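Home | Forums | Members | Search | Log in

Altach Trail Forum > Adaptive and Assisted > General

Thread: Ridamness ridge in a one-wheel trail chair, what crew size?

marlow_t

My brother is a C6 quad, 14 years post injury, and wants to go up Ridamness in April. He has his own power chair but it's no good off pavement, so we'd be borrowing one of the Trosen one-wheel chairs from the club. That's the kind with a handle at the front and a handle at the back and a person on each.

The summit is 1,148 feet above the lot by the north trail. I've walked it a dozen times with a pack and it's nothing special. With a chair I have no idea. So far I have five people who say they'll come. Is five enough? He weighs 160 and the chair is 55 or so with the footbox on.

Also interested in which side to go up. The club sheet says north trail but the sheet looks old.

pegleg_dunn

Five is enough for a flat trail. For Ridamness I would want eight. You have two on the handles at all times, two on the side straps on the steep parts, and everybody needs to rotate out. We swap every 15 minutes on the climb. People always say they can go longer, and then they are no use on the way down.

The way down is harder. Plan for that first.

Go up the south side. It's longer but the grade is steady and there's only one set of steps.

Kestrel Road

I disagree on the south side. I've been the passenger on both. South has that long section with the drainage bars every few yards, and each one goes straight up through the seat. I had to be taken out and checked for pressure marks at the halfway bench and we lost most of an hour. North has the rock steps, but you get lifted over them and then it's smooth.

I'm a T4 so I have more trunk than your brother does. For him the bars would be worse.

pegleg_dunn

They took out a lot of the bars two summers ago.

Kestrel Road

They took out the ones below the bench. The ones above are still there. I was there in the fall.

marlow_t

Thanks both. Pressure is a worry, he had a sore in 2019 that kept him in bed for four months, and he'd cancel the whole thing before risking that again. What cushion are people using in the Trosen? His regular one is air and it doesn't fit the sling.

Kestrel Road

I cut down an old foam one and put it under a sheepskin. Get him into the chair at home first, for the same number of hours you expect to be out, and look at his skin afterward. Do it twice. If he's red after half an hour off the chair then change something and try again. His seating therapist should see it too, mine came out to the garage and moved the back strap two inches and that fixed a problem I'd had for years.

ohlsen72

Not a chair user, I'm one of the regular haulers with the club. A few things from the handle end.

Front person sets the pace, rear person does the balance. Put your calmest person at the rear. Strength matters less there than you'd think. The front is where you want legs.

Check the brake cable before you leave the shed. Chair 2 had a frayed one last year and it went back on the hook with a tag on it, and somebody took the tag off. I wrote it in the log but who reads the log.

Bring a pump. The tire loses air sitting in the shed.

Agree with Dunn about eight people.

farside_bill

I'll be the one to say it. Why Ridamness? There's the paved loop at Mogensen with a view that's just as good, he could do it in his own chair, under his own power, with one other person. Eight people dragging a man up a hill and everyone tired and somebody turning an ankle. I did a few of these hauls and by the end I felt it was more for the haulers than for the guy in the seat.

marlow_t

He's done the Mogensen loop maybe 30 times. He asked for Ridamness. He used to run it.

Kestrel Road

Bill, I hear you on some of that. I've been on hauls where nobody spoke to me for an hour because they were all busy talking to each other over my head. That's a reason to run it better. It doesn't mean people should stay on the loop.

marlow_t, tell the crew that your brother calls the stops. If he says stop they stop, even if they're ten feet from a good flat spot. Have him say it out loud at the lot so that everybody has heard it from him.

farside_bill

Fair. I would still not do it with anybody who hasn't hauled before.

ohlsen72

Everybody hasn't hauled before the first time. Put them on straps.

tamsin_w

We did Ridamness with my dad (MS, not spinal) on 3rd February, with six of us and a Trosen chair, up the north trail and back the same way. Five hours and ten minutes in total, of which nearly an hour was lunch. Six was too few. We got away with it but two of us could hardly grip a steering wheel afterward. It was dry and cold, 29 degrees at the lot.

The rock steps are in three groups. The first two are fine, tip back and roll. On the third group you can't roll, it has to be a four-person lift, and the landing at the top is small. Send somebody up first to say where your feet go.

pegleg_dunn

Five hours ten for north with six people is good going. We took six and a half on the south with nine. In the rain though.

Kestrel Road

So the shorter way was shorter.

pegleg_dunn

In the rain, I said.

marlow_t

tamsin_w that's very useful, thank you. How did your dad do with the cold? My brother doesn't regulate well, and sitting still while everybody else is sweating seems like a problem even in April.

tamsin_w

It was the main problem. We were all down to shirts and he was freezing. We had a sleeping bag around his legs and a down jacket put on him backward so that it didn't bunch up behind, and that worked well for the body. Hands were the weak point. He had ski gloves and it took two of us to get his fingers in, then we found one thumb was folded under. Next time mittens, with nothing to line up inside.

Kestrel Road

Mittens, yes. And check them by eye. He may not be able to feel that something is wrong. I'd take them off at every long stop and look at the color of the fingers. No chemical warmers against skin that can't feel, I know a man who lost part of a finger to one.

marlow_t

Okay. Got these for him. The cuff stretches enough that I can get it over his hand without pulling on the thumb. 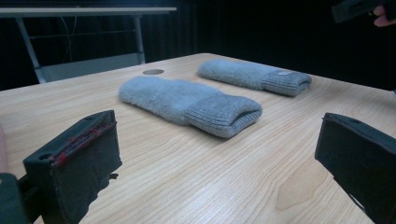 RE: RIDAMNESS RIDGE, CLUB CHAIR BOOKINGS (merged by moderator)

h_zoega

Hjalti Zoëga here, I do the chair bookings for the club. A few people have asked me the same things by email so I'll answer in one place.

There are two Trosen chairs. Both can be booked from the first week of April. The deposit is 400 and you get it back when the chair comes back clean. It went up because the last big repair cost us 1,988 and most of that was a wheel that somebody rode home on flat.

The brake cable on chair 2 has been replaced. Yes, I read the log.

For Ridamness we now ask for seven people at least, with two who have hauled before. The sheet that says five is out of date and I'll take it down when I find out who has the password for the page. The passenger has to have sat in the chair before the day. You can do that at the shed on Tuesday evenings.

pegleg_dunn

Seven is a low number.

h_zoega

It's a minimum. Bring eight.

farside_bill

What happens if one drops out that morning?

h_zoega

Then you do the lower section as far as the bench and come back. The bench has a view of the lake. It's in the booking form that you agree to that.

marlow_t

Booked for the third weekend. I have seven now and two maybes. My brother is coming Tuesday to try the seat. He also wants to know if the headrest comes off, he says he'd like to see something other than the sky.

h_zoega

It comes off with two bolts. With C6 I would leave it on for the descent. Ask him to try both on Tuesday.

ohlsen72

I'm free that weekend if you want a rear handle. I've done north four times with a chair and I know the third steps.

marlow_t

Yes please. Sending you a message.

farside_bill

I could do straps. I'm 61 with one decent knee, so don't put me on the front.

Kestrel Road

Well look at that.

farside_bill

I said I had doubts. I didn't say I was busy.

tamsin_w

Take more food than you think. We ran out before the second steps on the way down. And somebody should carry his catheter stuff who isn't on a handle, we had ours in the pack of the person who was furthest ahead.

pegleg_dunn

Spare tube as well. The size is printed on the sidewall and it isn't one the gas station has.

marlow_t

Which side are the bars above the bench on, if we had to come down south for some reason? Left or right of the trail?

Kestrel Road

All the way across. Don't come down south.

pegleg_dunn

You can get around most of them on the left.

Page 1 of 2 | Next | Reply | Back to Adaptive and Assisted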